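Thursday, May 23, 2024
Notebook, tabletop chores (Tullusville)

Back at the sorting job after a week of writing up, and I have to say I was glad to get my hands on it again. Despina Gkikas came by in the morning and we talked for far too long about what we are really asking when we ask whether a machine can tidy a table. Her view is that people hear "tidy" and think of strength and reach, when most of it is small decisions: this goes in the tray, that stays, this one will roll if you breathe on it. I agree with most of that, although I think she lets the fingers off too easily (more on this below).

The task, for whoever reads this later: small round and roundish things on the plaid cloth, tray at the left, move them over by gripper. Demonstrations by hand first, then the policy gets its turn on the arm. I did 30 demonstrations today and threw out 7 where I fumbled the approach. Kahraman, our current policy, had 64 tries last November at the old version of this and I was far too cheerful about the results, so I'm going slower.

What I noticed with the tool in my own hand:

Round fruit is fine as long as you come in wide and close late. The mandarin forgives a lot. Small balls don't. If one fingertip touches first, the ball is off across the cloth and you are chasing it, and I caught myself doing a little scooping move that I never planned and would have trouble writing down. I suspect the arm will need to learn that scoop from somewhere, so I left those runs in.

The log piece wants to be taken across its short side. I kept going at it lengthwise out of habit. Tamsin Marchetti pointed this out to me weeks ago, and she was right, and I'm writing it here so that I stop forgetting.

The tray rim is the other nuisance. A person lifts over it without thinking. I lowered too early 6 times and knocked it.

Can it do the chore yet? With one thing at a time and plenty of room, I would say nearly. With things touching each other, I wouldn't leave it alone in a kitchen. Despina is more hopeful and wants to try cutlery next, bless her.

To do: ask Vonlow about softer pads. Rerun the clustered layout with Tamsin. Back up today's runs before the weekend.
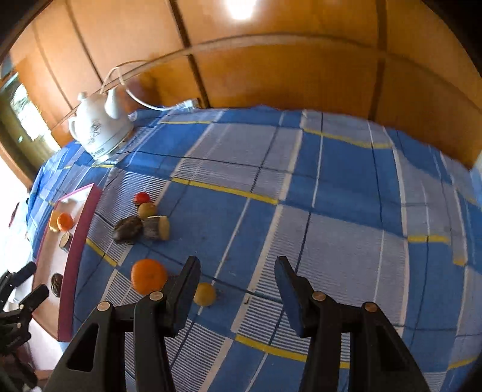 Plaid cloth layout, mandarin still to go, tray at left.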